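Home Archives Threads Authors Subscribe Help
Search this list Go Advanced

[mutilen-house] Re: What to do with the storage room shelves

From: Saeed Daneshvar
Sent: 03/09/2018

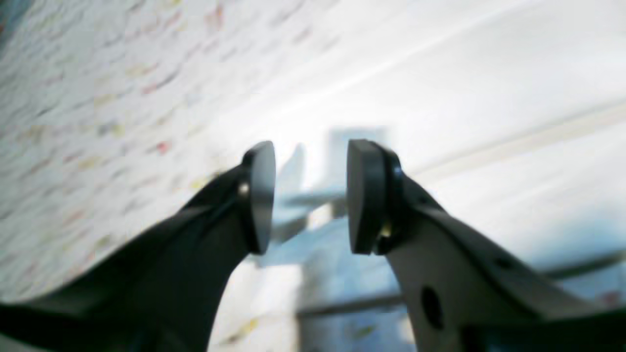 1. Your questions

Dear Manouchehr, dear all,

Thank you for the long message. I answer between your lines, and after that I write what I would like to do with the rest.

Manouchehr Parsa wrote:
> I was in the storage room on Saturday to look for the big
> preserving pot and I could not reach it. Things are standing
> before other things. Can we agree on one system before
> the pears come? In January we said the glass goes low and
> the paper goes high, but the glass is now everywhere.

I agree with glass low. The mistake was mine, I put the Carhuamaca boxes on the bottom shelf in spring when I had little time, and then the jars had to go up. I will move the boxes to the top this week. They hold only paper bags and string, so they are light and a person on the small ladder can take them down with one hand.

> Do we keep the 750 ml bottles? I don't remember that
> anybody filled one this year.

I filled nine of them with elderflower syrup, but it is true that they take a lot of space. My proposal is that we keep one crate and give away the others. If somebody on the list makes juice, please write to me before I offer them outside the house.

> And what are the jars with no lids for?

For these I have no good answer. The lids were the Firer type with the rubber ring, and the rings went hard. I asked in the shop and they can order new rings, but only for the 800 gram size. So the 800 gram jars stay and wait for rings. The small ones without lids can hold pencils or screws, or go to the glass container.

> Last thing, the label on my crate has come off again.

Please wipe the crate with warm water and a little vinegar and let it dry overnight before you put the new label. I did this with mine and the label holds since May.

2. How I would divide the shelves

Bottom: full jars and bottles, heavy pots, the scale.
Second from the bottom: empty jars, upside down on a clean towel, largest at the back.
Middle: what we use every week. Funnels, ladles, the sieve, cloths for straining, the sugar in its tin.
Top: paper bags, string, the Carhuamaca boxes, the Sotitz picnic set that we use once a year.

The preserving pot is a special case. It is too tall for the bottom shelf with the lid on. I suggest that we turn the lid over and keep it lying inside the pot, with a cloth between. Then it goes in with about a finger of space.

Please leave the floor in front of the fuse box free. I know that it is the most comfortable place to put down a bag, I do it also.

3. When

I can work there on Wednesday evening and again on the weekend. With 2 people it would go faster, mainly for the bottom shelf, which must be emptied and washed first. The key is in the usual small box and the code is still 1112. If you come earlier than me, begin with the empty jars, they can stand on the table in the corridor until the towel is down.

Manouchehr, the sieve with the bent handle, is it yours? I can straighten it, but I don't want to do it without asking.

With kind regards,
Saeed

Related threads
Pears, who wants how many kilos
Lids and rubber rings, joint order
Corridor light goes off too early
Preserving pot: list of dates
Lost: blue straining cloth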